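Mobile Platforms Unit -- Notes for Week 4
Picking a camera and a controller for path following

Okay, a few people asked me to write up what I waved my arms about on the whiteboard, so these are those notes, tidied a bit. They cover the camera and controller comparison you'll be doing in the prac. Bring them with you, because I won't be printing extras.

First, the thing I want everybody to get out of this week. When you compare two cameras or two controllers on a moving robot, you are nearly always comparing the whole chain whether you like it or not: lens, exposure, delay, the segmentation, the steering law, the tyres. If you swap the camera and the robot starts weaving, that might be the camera. It might also be that the new camera delivers its images later than the old one and your controller gains were tuned for the old delay. I spent most of last November learning this the slow way (and chewing through a lot of batteries), so please learn from my misery.

The two cameras

We have the Brelside wide one and the Devbridge narrow one. Both bolt to the same plate on the front of the rover. The Brelside sees plenty of ground close in, so it's lovely for tight corners and it nearly always has an edge of the path in view. What you pay is detail further out, where the path shrinks to a handful of pixels and the edges go to mush. The Devbridge is the reverse. It sees a long way up the path and gives you a really nice heading estimate on a straight, but put it into a bend and the inside edge slides out of view before you've started turning.

Students always ask which is better and I always give the same annoying answer, which is to tell me your speed first. At walking pace I'd take the wide one every time. Once you're quicker than a jog you need the look-ahead, and I start to lean towards the narrow one.

One more thing on exposure. Leave it on auto for your first run and lock it for your second. Auto exposure will chase the sky if you let it, and a bright cloud near the top of the view can darken the path enough to shift your colour thresholds. You can fix a lot of this by metering only on the lower half of the image. The setting is in the config file under the camera section, and both drivers honour it.

The two controllers

Pure pursuit, which you already know from week 2: pick a point on the path some distance ahead, and drive the arc that takes you through it. One number to tune, the look-ahead distance. Too short and you wobble like a shopping trolley, too long and you cut corners across the grass.

The second is the Ó Gríofa controller, which is what our lab calls the cross-track version with the heading term added. It has two gains and a softening constant for low speed. It tracks tighter when it's happy. It is also much fussier about delay, and this is where the camera swap bites people. Ye-rin Min ran both controllers against a replayed log, adding delay a bit at a time, and the Ó Gríofa one began to oscillate with 131 ms in the loop. Pure pursuit was still trundling along quite contentedly at 272 ms. It was sloppy, sure, but it stayed on the asphalt -- and I'd rather have sloppy than in the bushes!

So when you write up your results, I want the measured delay for each run sitting next to the tracking error. A tracking error with no delay beside it gets half marks. I mean it.

Finding the path

There are two cheap ways to get the path out of the image, and we'll use both. The first is colour: grey asphalt, green grass, threshold between them and fit a line to each boundary. It's fast and easy to debug, and it falls over in patchy shade. The second is the vanishing point method, where you find the long straight lines, see where they meet, and use that as your heading. I'm fond of this one. Fences are a gift to it. So are kerbs, painted lines, and roads running alongside, because anything parallel to the path votes for the same spot in the image.

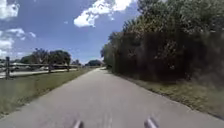
The trouble with letting parallel things vote is that they tell you about heading and very little about where you're sitting across the path. You can be pointing perfectly straight with your left wheels on the grass. That's why the prac code takes heading from the vanishing point and offset from the colour boundaries near the bottom of the image, and blends them.

Shade deserves its own paragraph. Where trees or shrubs come right down to one side, the edge of the asphalt can sit in a dark band, and your colour threshold will happily call that band vegetation. The fitted edge moves inwards and the robot shuffles away from the shady side. If your offset has a steady bias on one run and none on another, check the shadow before you touch the gains. I've watched people retune for an hour over this one.

Also mask out the robot. Anything of ours that pokes up into the bottom of the view will be grey, or near enough, and grey is exactly what the threshold is hunting for. The mask lives in the same config file and you need a different one for each camera. Forgetting to change it when you swap is the classic mistake in this prac, and I've made it twice myself.

What to do in the prac

Work in pairs. Each pair does 4 runs, so every combination of camera and controller gets one go. Keep the speed the same throughout. Log over 1000 images per run if the battery allows, and give the robot a few metres to settle before you start counting error. Write the wind down too, if there is any, as the mast does sway.

Tune each controller once, on the wide camera, and then don't touch it. I know it's tempting. The whole point is to see what happens to a tuned controller when the camera under it changes, and if you retune you've thrown that away.

Logs go in the Kidlow folder by Sunday night, named with both your initials. If a run goes wrong, upload it anyway and say what happened. Some of the best discussion we get comes out of the runs that ended in a hedge.

Related items
Week 2 notes: pure pursuit and choosing a look-ahead
Week 3 notes: measuring delay with a blinking LED
Prac sheet: mounting plate and cable routing
Sample write-up with marker's comments
Week 5 reading: blending heading and offset estimates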